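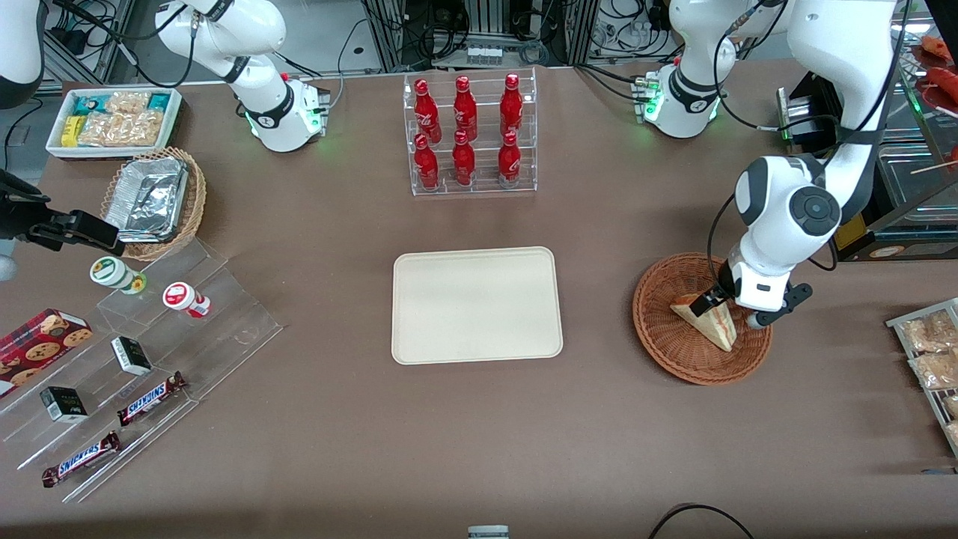 I'd been meaning to get to the Ondana open day for years, and in February I finally made it, with a bad cold and the wrong shoes. Ondana is the sound archive that looks after the recordings made with Spanish and Portuguese families who came over to work at the Skimutex mill. If you've read my older posts you'll know my grandmother was one of the Skimutex women (spinning, then the canteen, then spinning again after a row with the canteen manager), so I was never going to be a neutral visitor!

The archive lives upstairs in the old Celilier building, in 2 rooms at the top of a very steep staircase. The first is for listening and the second is where they keep everything, and on an ordinary day you don't get into the second one at all. On the open day they let us through in small groups. It smells of vinegar, which I took for cleaning stuff until the man in front of me asked. That's the tape going off, apparently. It's a known problem with one kind of old reel and they're copying those ones first.

There are 84 tapes in the main collection. I'd imagined thousands, I don't know why, and then I heard how long each one takes to write out by hand, especially when somebody's uncle is talking over the top of them, and I stopped thinking it sounded small. Most were made in people's kitchens. You can hear plates, and a budgie, and at one point a bus that goes by so loudly the woman stops and waits for it before carrying on about her wedding.

We got to pick something to listen to on headphones. I picked a woman from Toledo who came over at nineteen with one suitcase and a letter from a cousin, and whose cousin had moved by the time she arrived. She spent her first night in the station waiting room with a family from Galicia she'd met on the boat. She's very funny about it. She's much less funny about the mill, and there's a long bit about her hands that I had to take the headphones off for and go and stand by the window. I came back and finished it though, and I'm glad I did, as the last part is all about the dances at the social club and who was not speaking to whom.

The talk came after that. It went on for 2 hours, which sounds like a lot for a folding chair, but I'd have stayed for more. It was about how the interviews were done in the first place, and I hadn't given that a thought. Who asks the questions makes such a difference. The early ones were done by someone from outside who had a printed sheet, and you can hear people giving their best-behaved answers, yes, no, we were very grateful. Then later on the families' own daughters started doing the asking, and all of a sudden it's strikes and landlords and a priest everybody disliked.
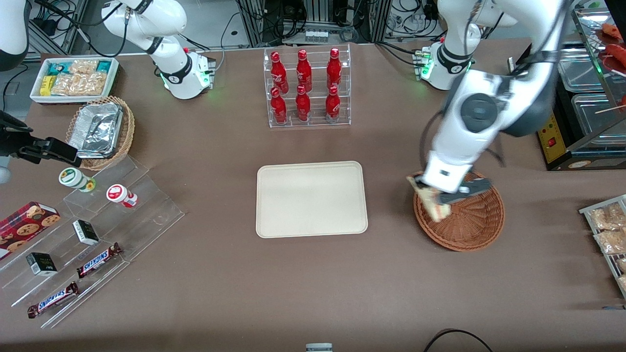
Gleice Bittencourt told us that the bits people skip over are what she listens for now, and that when she started she used to jump in far too quickly. "I would hear a silence and fill it up with another question," she said. "Then I'd get home and play the tape and hear her breathing in, just about to tell me." She also said that she always goes back with the written version and lets people cross out what they like, even when it's the best story on the tape, and there was a bit of a grumble from the back row at that. I'm on her side. It's their life, and you can always ask again in a year or so.

Somebody wanted to know why the Portuguese interviews hadn't been put into English yet. It's money, mostly. So far 12 have been done in full and the rest only have a page of notes each, and the notes are in whichever language the person writing them felt like that day. If you read Portuguese and have a free afternoon now and then, they would love to hear from you.

I did ask if my grandmother was in there. She isn't, but her friend Lourdes is, and on side two she mentions "the tall one who threw the ladle". I've asked for a copy for my mum.

Do bring a coat if you go, the tape room is kept very cold. And hold on to the handrail.

Recent posts
The Skimutex canteen menus, part two
Finding a passenger list when the surname is spelt five ways
Songs from the social club
What to ask an elderly aunt before you switch the recorder on
A walk round the old mill cottages

Last updated: Nov 20, 2020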